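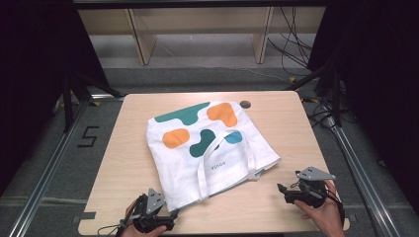
Delia Matei asked at the January review whether the two finger types had been compared on soft goods or only on boxes, and requested that the next report answer the point directly.

Posted 28 July 2019 by Dehua Kang
Filed under: Funded Projects > Handling and Gripping

The comparison has now been extended to fabric items. Under the Skendulach program, operators at the Pravstead site worked with a pair of hand-held grippers on folding, opening and packing a canvas tote bag. A total of 679 attempts were recorded, of which 200 used the narrow Kulkarni fingers and the remainder the flat Sokwood pads.

The flat pads held a single layer of canvas more reliably and are recommended for the next stage. The narrow fingers remained the better choice for picking up a strap lying against the table. Operators also reported that the view from the gripper camera was of greater use than the overhead view once an item was close to the mouth of the bag.

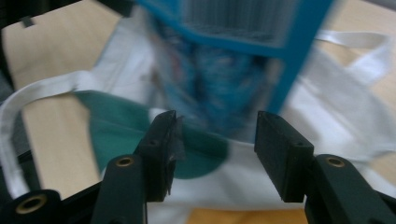 Figure 2. Gripper camera view, flat finger pads over the tote bag.

Two matters remain open. Wear on the pad facings has been greater than planned, and a harder rubber is on order. Roughly 64 recordings show blur during fast movements and will be reviewed before they are included in the results. The program remains within its approved budget, and no change to the delivery schedule is requested.

2 comments | 0 shares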